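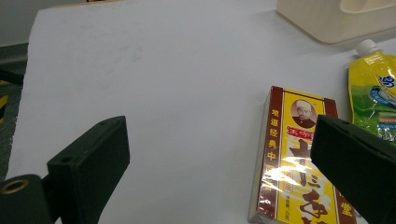 Gripper fingers over a practice table, with a boxed item and a spout pouch.

Ham Hand Gripper – Club Kit
Part no. 2782
Sold by Jirkdale Classroom Supply

Hand-held two finger gripper for school robotics clubs and the Cekstead pick and place contest. Students work it by hand first, then move the same fingers over to the arm. Saves a lot of arguing over who gets the arm.

In the kit
4 fingers (one pair fitted, one pair spare)
Hand grip with trigger
Mounting screws, hex key
Printed task cards, 60 in the set
Paper table sheet, white

Not in the kit: objects. Bring your own groceries. Boxes in plastic wrap are good practice, they throw glare and the camera teams hate them. Pouches with a screw cap are harder – soft sides, shiny, don't sit flat. Start with a box.

Fingers
Dark green, matte, small holes in them for bolting on your own pads. Rubber band works too. Dont overtighten the screws, threads are plastic.

Fits
Mudton arm, July 2021 version and newer. Older Mudton arms need adapter plate 1862, sold seperately. Check the sticker under the base before you order, we get a lot of returns on this one.

Contest use
Allowed in both Cekstead divisions. Home made pads OK, glue or sticky tape on the fingers not OK. Spare pair has to be on your table at check in.

Club notes
Two students per gripper works best, one grips, one reads the card. Swap every few cards. Younger groups can skip the stacking cards, those are at the back.

Shipping
In stock. School purchase orders accepted, send the PO with the order and put the club name on it. Spare fingers sold in pairs only.

Page updated 2021-09-03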